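Consumer Products and Claims
Handout 6: Reading a grooming product listing

Read this before the May session. It covers how electric trimmers, beard oils and skin creams get sold online, and how much of the sales copy survives a second look. My own view is that most of it doesn't, but you are free to argue the other side in your write-up.

1. Start with the number

Nearly every listing leads with a number. The Ruseo trimmer page, which we use all through this unit, says "4000 happy customers." Ask what was counted. Units shipped? People who left a rating? People who kept the thing past the return window? The page doesn't say, and the box doesn't either.

The same page shows 2239 reviews. Of those, 554 carry any written text. The rest are stars and nothing else. A star with no words could be about the blade, the price or how fast the package came. I would put very little weight on it, and I'd like you to explain in your notes if you put more.

2. "Dermatologist tested"

Tested is a verb with no result attached. A cream can be tested and do badly. The Pirninness face cream carries the phrase on the front label and says nothing on the back about who ran the test, how many people used the cream, or for how long. One small print line mentions a panel of 20. Twenty people who already liked the brand? Twenty strangers with dry skin? Those are different tests.

Watch also for "clinically proven" next to a claim nobody would dispute, such as skin feeling softer after you rub cream on it.

3. Before and after

Look for changes in light, distance and expression between the two shots. Then look for the waiting period. A beard looks fuller after six weeks with any oil, or with no oil, if you stop shaving. The Nieminen beard oil page uses an eight-week gap and never shows a man who skipped the oil.

4. Review language

Reviews written in the first few days tell you about the box, the smell and the mood of the buyer. They tell you almost nothing about battery life or how a blade holds its edge. When you read a five-star review, find the sentence that says how long the person has owned the product. If there isn't one, mark it "early" and set it aside.

Gift reviews are a special case. The buyer often hasn't used the item at all — "he loves it" is a report about someone else's manners.

5. Words that do no work

Premium. Professional grade. Salon quality. Natural. Advanced. Cross them out and read the sentence again. With the Skarkthorpe shaving soap, crossing them out leaves "soap in a tin," and I have no complaint about soap in a tin at the right price.

"Up to" belongs here too. A trimmer that runs for up to 90 minutes may run for 40 and the claim still stands.

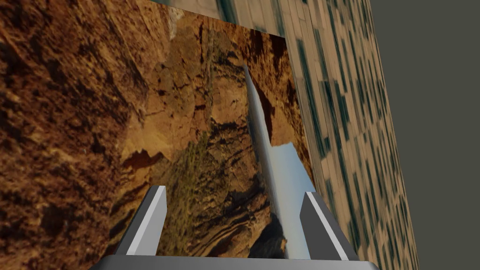 6. What to hand in

Pick one grooming or skin care product you own and have used for at least a month. Bring the listing or the packaging. Write one page covering:

The main claim, copied word for word.
What evidence the seller gives for it.
What evidence you would need before you believed it.
Whether you would buy it again — and whether your reason has anything to do with the claim.

Don't contact the seller. Don't use a product that irritated your skin just to gather more notes. Screenshots are fine if the date shows, as listings get edited without notice and the wording you quote may be gone by the time we meet.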